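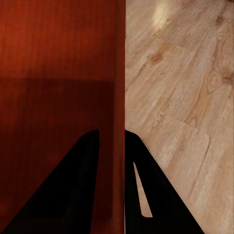 Plustano 娱乐传闻语料库 数据说明

版本：2
发布日期：2021年12月17日星期五
维护：Greverbridge 语言资源组
联系人：Ilaria Longo
语言：简体中文，含少量英文原文引语
任务：标题与正文一致性判断、信源强度标注、传闻追踪

概述

Plustano 收录中文娱乐新闻中与名人婚姻、分居、财产分割及子女抚养有关的传闻报道，共289篇，归入117条传闻线。一条传闻线指围绕同一说法展开的全部报道，包括首发稿、转载稿、改写稿、当事方回应，以及事后的更正或撤稿声明。

语料的主要用途是研究标题与正文之间的偏差。娱乐稿件的标题常把正文中的推测写成既成事实，或者把匿名信源的转述写成当事人原话。现有的标题党语料多采用整篇打分，不能区分偏差出在主语、时态、信源还是数额上。本语料在句子层面标注，每个标题拆成若干断言，逐条与正文对齐。

语料不回答某条传闻是真是假。标签只描述文本内部的关系，以及文本自己给出的证据。需要事实核查标签的使用者请另找资源，不要用本语料的标签代替。

与上一版的差异

上一版按篇发布，没有传闻线编号，转载稿和首发稿混在一起，按篇随机切分后训练集与测试集之间有大量近似文本。本版做了以下改动：

新增字段 thread_id，切分以传闻线为单位，同一条线不会跨集合。
字段 source_type 由自由填写改为固定取值。
标题断言的拆分规则重写，并列谓语一律拆开。上一版的断言编号全部作废，不提供映射表。
删除了仅有图集和图注、没有正文的条目。
修正了一批引号方向错误。这些错误来自旧版清洗脚本，它把嵌套引号统一替换成了外层引号，影响引语边界的识别。

上一版不再维护，仍可下载。两版的结果不可直接比较，论文中请写明版本号。

数据来源

原始稿件来自聚合站点 Vikodine 的娱乐频道存档。Greverbridge 与该站签有文本使用协议，协议范围包括标题、导语、正文、发布时间和更新记录，不包括图片、视频、评论区和阅读量。因此语料中没有任何传播数据，也无法从中推算一条传闻的影响范围。

采集分两步。先用关键词检索得到候选稿件，关键词表见 docs/keywords.txt，包含“离婚”“分居”“抚养权”“净身出户”“婚前协议”“财产保全”等词及其常见变体。再由人工剔除影视剧情介绍、访谈回顾、法律科普和广告软文。剔除标准是正文中至少要有一个关于真实人物当前婚姻状况的断言，剧中角色离婚不算，名人谈论他人离婚也不算。

稿件采集截止于11月。此后发布的更正和回应没有收入，即使它们对应的传闻线已在语料中。这会使一部分传闻线停在未获回应的状态，使用 thread_status 字段时应注意。

匿名化

所有自然人姓名均已替换为占位符，格式为“人物”加字母，在同一条传闻线内保持一致，跨线不保持一致。也就是说，两条不同传闻线中的“人物A”没有任何关系。替换范围包括本名、艺名、绰号、网络代称以及由姓名派生的组合称呼。作品名、品牌代言、住宅所在小区、子女就读学校也做了替换，分别使用“作品”“品牌”“住所”“学校”作前缀。

未成年人的处理更严。正文中涉及未成年子女外貌、健康状况、就学情况的句子整句删除，以标记 MINOR_REMOVED 占位，保证句子编号连续。删除句不参与标注，也不作为证据句出现。

金额未做替换。数额夸大是标题偏差的常见形式，替换后这一类现象将无法研究。审查过程中发现，少数金额结合行业背景后有可能反推到具体当事人，这些稿件已从语料中撤下。

匿名化不能保证完全不可识别。使用者在签署使用条款时须同意不进行还原，也不得把语料与外部新闻存档做文本匹配。

文件结构

data/train.jsonl 训练集
data/dev.jsonl 开发集
data/test.jsonl 测试集，含标签
data/threads.csv 传闻线元数据
docs/guideline.pdf 标注手册
docs/keywords.txt 检索关键词
docs/agreement.csv 各字段的标注一致性
scripts/validate.py 格式校验
scripts/score.py 评分
LICENSE.txt 使用条款

所有文本文件使用 UTF-8 编码，无 BOM，换行符为 LF。CSV 文件以英文逗号分隔，含逗号的字段加双引号。在部分表格软件中直接打开会出现乱码，请用导入功能并指定编码。

字段说明

doc_id：稿件编号，字符串。编号不含时间信息，不可用于排序。

thread_id：传闻线编号，字符串。

title：标题，已匿名化，保留原标点。原标题中的表情符号已删除。

sentences：正文句子列表。分句以句号、问号、感叹号和省略号为界，引号内不分句。导语作为正文的开头部分处理。

claims：标题断言列表。每个断言含 claim_id、text、label、evidence 和 note。text 允许补全被省略的主语，补全部分用方括号标出。

label：断言标签，取值见下节。

evidence：证据句在 sentences 中的下标列表，从零开始。标签为 absent 时列表为空。

source_type：正文中该断言的信源类型，取值为 named、anonymous、document、media、none。document 指法院文书、公司公告、律师函等书面材料；正文只提到“有文件显示”而不说明文件性质的，标为 anonymous。转述其他媒体且未交代原始信源的，标为 media。

published_order：稿件在传闻线内的发布次序。同一分钟发布的稿件次序相同。

is_update：布尔值，表示该稿是否在发布后改动过标题或正文。语料只保留采集时的文本，不保留改动前的版本。

note：标注员备注，自由文本，可能为空。备注未经统一编辑，不建议作为模型输入。

标签体系

断言标签共4类。

supported：正文给出同等强度的表述。标题写“已提交离婚申请”，正文也写已提交，标为 supported，不论正文的信源是否可靠。信源问题由 source_type 单独记录。

weakened：正文有对应内容，但强度低于标题。典型情形包括标题用完成时态而正文用“考虑”“或将”，标题给出确定数额而正文只给区间上限，标题称“全部财产”而正文只涉及某一处房产。

contradicted：正文含有与标题相反的表述。当事人在正文中否认，本身不构成 contradicted；只有当稿件以叙述者口吻给出相反内容时才使用此标签。

absent：正文中找不到对应内容。

疑问句标题按其预设的断言标注。例如“人物A为何放弃抚养权”，预设断言为“人物A放弃抚养权”，照此与正文对齐。纯粹的选择问句没有预设的，不产生断言，claims 为空列表。

评价性表述不作断言，如“彻底失控”“令人唏嘘”。“争夺战”“大战”一类比喻性名词按其最低限度的字面含义处理，即双方就某事存在分歧。标注手册中对这一条有较长的讨论，初次使用者建议先读。

标注流程

每篇稿件由2名标注员独立标注，工具为 Zuccaro。标注员能看到本篇全文，看不到同一传闻线的其他稿件，以免用后续报道反推当前稿件。断言拆分先行完成并统一，之后再标标签和证据句。两个步骤之间不允许同一人连续处理同一篇。

分歧由 Ilaria Longo 裁定。裁定时可以查看双方备注，裁定结果写入最终标签，原始标签保留在单独文件中，不随公开版发布，可来信申请。

一致性数值见 docs/agreement.csv。各字段中，source_type 的分歧最多，集中在 anonymous 与 media 之间；标签方面，分歧集中在 supported 与 weakened 之间，多与“据悉”“传”“疑似”等词的辖域有关。这些词放在句首时，它们管到哪个分句，汉语书面语没有固定规则，标注手册规定一律管到句末标点。该规定便于执行，但与部分读者的语感不符。

评分

scripts/score.py 输出两组结果：断言标签的宏平均 F 值，以及标签与证据句同时正确的联合准确率。证据句按集合匹配，多选和漏选都算错。使用系统自行拆分的断言时，须先与标准断言对齐，脚本提供基于字符重合的对齐选项，默认关闭。

运行方式：

python scripts/score.py --gold data/test.jsonl --pred your_output.jsonl

预测文件每行一个稿件，至少包含 doc_id 和 claims。缺失的稿件按全错计，不会报错。提交前请先运行 validate.py。

测试集标签随语料公开，不设在线评测。请勿使用测试集调参，也不要把它加入预训练数据。

已知问题

类别分布不均。contradicted 样本很少，在小规模切分上指标波动较大，建议报告多次运行的结果及其离散程度。

来源单一。全部稿件出自同一聚合站点，该站编辑有固定的标题习惯，例如偏好用空格代替逗号、把人名放在句首。在该语料上训练的模型可能学到的是站点风格。

翻译稿问题。涉及境外名人的稿件多由外文小报编译而成，编译过程中损失的情态词无法恢复。标注以中文文本为准，不回查外文原文。部分标题上的偏差在外文稿中可能已经存在，也可能产生于编译环节，语料不加区分。

姓名占位符影响分词。“人物A”在多数分词器中会被切开，建议加入用户词典或在预处理时替换为单一符号。

个别传闻线边界存疑。当事人先传分居、后传离婚，是一条线还是两条线，取决于两次报道之间是否存在明确的复合或否认。没有明确信息时合为一条，由此产生了几条特别长的线，其中几乎全是转载稿。

性别用语。稿件对女方的称谓常以婚姻关系界定，如“某某前妻”，对男方则多用职业。匿名化后称谓结构仍在。研究称谓偏差时可以利用这一点，做生成任务时则应留意。

不适用的场合

不得用于判断具体名人的婚姻状况，不得用于生成或改写以真实人物为对象的传闻，不得用于对媒体机构或作者进行排名。语料中的稿件不构成任何法律事实的证据，包括其中标为 supported 且信源类型为 document 的断言。

使用条款

语料仅供非商业研究。申请者以机构名义签署 LICENSE.txt 后获得下载权限，学生申请须由指导教师共同签署。标注层的权利归 Greverbridge，原文权利归原权利人。不得再分发原文，可以再分发标注层和 doc_id。

原权利人或稿件所涉当事人可以要求撤下条目。撤下后，已下载者会收到通知，须在本地同步删除，并以新的校验和核对。撤下的编号不会重新分配。

脚本部分单独授权，见各文件头部。

引用

使用本语料请注明：Greverbridge 语言资源组，Plustano 娱乐传闻语料库，版本2，2021。引用标注规则时请同时注明标注手册的章节号，手册的修订不一定与语料版本同步。

问题反馈

发现标注错误时，请提供 doc_id、claim_id、建议标签和理由。只说某篇“标得不对”的来信无法处理。格式错误请附 validate.py 的完整输出，以及所用 Python 的版本。还原姓名的请求一律不予答复。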